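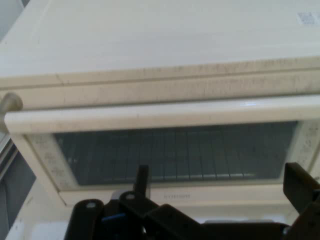
Cream toaster oven with full-width door handle

Flarkmont Seleck 2 — compact field recorder for film and television sound

The Seleck 2 is a two-channel audio recorder for small production companies, student crews and anyone shooting drama or interviews on location. It replaces the first Seleck and uses the same batteries and shoulder bag.

Both inputs take standard XLR microphones and have their own level dial on the front. A backup track is recorded at a lower level, so a shout in the middle of a quiet take can usually be rescued in the edit. Files are saved as WAV and named by scene and take.

The menu was redrawn with help from sound recordist Cyrill Steiner, who used an early unit on the drama series Istamon. Scene, take and notes now sit on one page — no more scrolling between shots. Up to 1,000 takes can be stored in a single project folder.

In the box
Recorder
Two rechargeable batteries and charger
Belt clip
Printed quick guide

Memory cards and microphones are sold separately. The Ortner bag fits the recorder with one radio receiver alongside it. It will not take two.

Hire and purchase
Stock is held for sale and for weekly hire. Hire runs from Wednesday to Wednesday, with collection after 10 am. A deposit of £500 is taken on each unit and returned once the kit has been checked in. Productions hiring for a month or longer should ask for a written quote.

Next delivery of new units: January.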